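Olvera gripper trials – February report to Jamex

Prepared by Jovita Mendoza
2 shares | 0 comments

1. Simulated grasps

Testing used one irregular mesh and a parallel gripper. 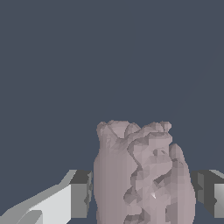 Contact stiffness was then raised in two steps, and the Tulton controller was run against Braster on 43 starting poses.

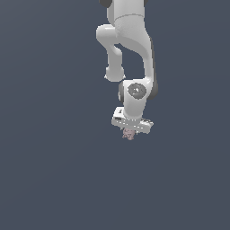
Norbert Procházka asked whether pad friction should be fixed before the controllers are ranked. We agree – seven poses will be rerun with it fixed.

Hold checks use the same arm model.

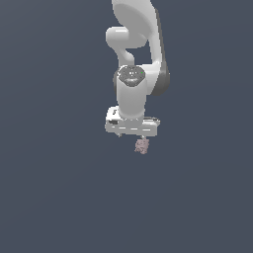
2. Next period

Shahram Ahmadpour will port the pose set to the second gripper.

Contact: Olvera project office | Back to top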